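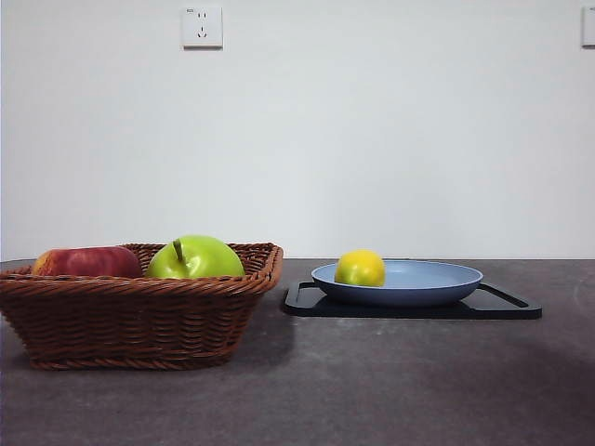 Rimdale Science Club - Young Readers' Pages

How Does a Robot Learn to Move Fruit?
4/17/18 - by Styliani Sfakianakis

A basket with two apples in it and a plate on a tray may look like snack time. At the Vollow lab it is a lesson.

You learned to pick up an apple by trying it many times when you were small. A robot arm has to learn too, and it learns from examples. One example is one job, done from start to finish, such as "put the red apple on the plate." A person steers the arm through the job while a camera records it. The computer saves the pictures and every move the arm made.

One example does not teach much. If the robot only ever saw a green apple, it might have trouble with a red one, or with a small yellow fruit on a blue plate. So Hemi Goodwin, who sets up the table, changes things between turns. He moves the basket. He swaps the fruit. He turns the tray a little.

Hemi and Marina Karagiannis recorded 105 examples for the fruit job. In nine of them the arm dropped the fruit. Marina kept those, but she marked them as drops - the computer needs to know which tries went well and which did not.

After that, the computer looks for patterns in all the examples. Then comes the test, with the fruit in a place it has not seen before.

Try it at home: write down every step you take to move an apple from a bowl to a plate. Marina's list had eight steps.

Filed under: Robots, How Things Learn

Contact the club | © 2018 Rimdale Science Club | Back to top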